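Public Records Requests in Lavwood: Frequently Asked Questions 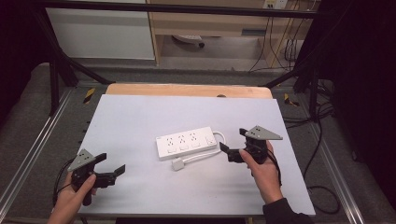

Sunita Oyelaran writes that she asked the town for the minutes of a closed meeting and got back pages almost fully blacked out. Is this allowed?

Sometimes yes. The town may cover personal data and legal advice, but for every covered part it must name the exemption. If your pages have no such note, ask for it in writing.

Do I have to explain why I want a record?

No. The form has a box called "Purpose", and you may leave it empty. The clerk is not permitted to hold your request for this.

How long must I wait?

In our experience a simple request takes 2 or 3 weeks. Old zoning files take longer because they are stored in the annex on Khoury Street.

What does it cost?

To look at records in the office is free. Copies are charged by the page. In May one reader received an estimate of $185 for police overtime sheets. He asked for the electronic version and the charge was dropped.

Can the town refuse because my request is too big?

It can ask you to make it smaller. Hugo Carretero requested all e-mails with the word "stadium", and this gave more than 2,000 results. He then limited it to one department and received the e-mails.

Are text messages of council members also public records?

If they concern town business, we believe yes, also on a private phone. The town attorney does not agree with us, and the question is still open.

Who answers the questions on this page?

Ans Van Beek and Gebremedhin Feyisa. We are not lawyers. For an appeal, please speak with one before the deadline in your refusal letter.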